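Home News Features Visits Archive Contact

The Heffernan Center opened its doors in January, and the program promised an afternoon that would change how we think about basketball. I have been promised that before, usually by people selling shoes. I went anyway. Parking was free.

The building sits behind the old bus garage in Kedolmont, with a full court downstairs, a half court upstairs and a lot of glass. Visitors were split into groups by sticker color. Mine was led by Noreen Nic Giolla, who runs player development and walks very fast. She told us the club's guards had taken 36 percent of their threes off the dribble last season and that the plan was to make that number climb. Someone asked what share of them went in. She said that was a fair question and opened the next door.

Behind it was the shooting floor, the reason most people had come. Punura, the tracking system, hangs from the rafters and reports the arc, depth and drift of every shot on a screen by the baseline. A young guard, Lorcan Costello, put up shots for us. He was good. He made a string of them from the left corner, and the screen turned green each time. When he missed two in a row it also turned green, and the man at the laptop explained that these were "good process misses." I wrote that down. I would have liked to have some of those in high school.

My trouble with all this is simple. Every club in the league now owns something like Punura, and somebody still finishes last. If the machine teaches shooting, I'd like to see a shooter it taught. Costello told me he learned from his uncle on a driveway, and that he looks at the screen mostly to see who's winning.

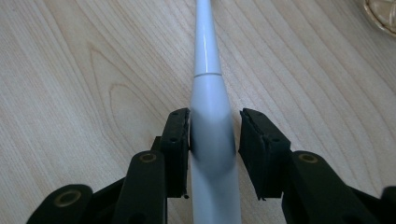

Pale handle between the gripper's black pads.

Upstairs was weights and recovery. Kieran Brophy, the strength coach, was the best speaker of the day, partly because he claimed the least. He said sleep and decent food do most of the work and that he spends his mornings talking players out of things they saw online. He has 18 players on his books, counting the two-way contracts and the kids. Asked about the Sirka sleeves, which are supposed to warn of a hamstring strain before it happens, he said he was "waiting to see." The brochure in my hand said they had already arrived at the future.

Then came the talk. Jaqueline Mendoza from the front office had slides, and the slides had arrows. The center cost more than planned, but she preferred to discuss "value per possession." She did say attendance at the open practices was up to 112, against 41 the year before. I believe it. I also remember that the year before they were held at nine in the morning across town.

The questions at the end were better than the talk. Nomvula Adams, who coaches a girls' team over on the east side, wanted to know when local teams would get court time, since the city had helped with the land. Mendoza said a schedule was being looked at. Adams asked who was looking at it. There was a pause, and then there was coffee.

I did like the floor. It's a beautiful floor, and the rims are true, and Costello stayed well past his slot to shoot with a few of the kids — no screen on, no laptop. Group two was already coming up the stairs by then, so we were moved along.

The next open day is planned for spring. Bring a sweater if you want to sit upstairs, and get there before two if you want a seat for the shooting. Adams says she'll be going back with the same question.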